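7.4 Faults While Handling the Shoe

Applies to the Zeststead simulation package, July 2019 and later. Code 1437 means the grip check failed with the shoe between the fingers. Code 2809 means contact force at the tank lid went over the set limit.

1. Pause the run. Do not reset the scene, or the contact log will be lost.
2. Compare the wrist view and the side view with the two below. 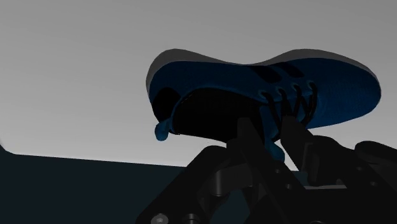

Wrist view, shoe with the sole up.

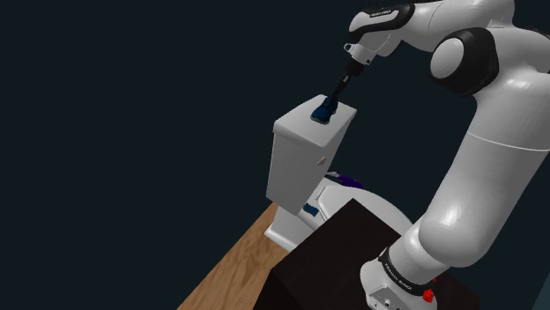
Side view, shoe at the tank lid.

3. Open the log and find the last entry before the code.
4. For 1437, check whether the laces are modeled as contact bodies. If they are, turn lace contact off and replay from the saved state.
5. For 2809, raise the release height by one step and replay.

Note: Code 1122 after a replay is a timing warning and can be cleared.

CAUTION: Do not raise the force limit to clear 2809. Settings saved in simulation are copied to the Gudavmont cell controller at the next sync, and the real arm will use them.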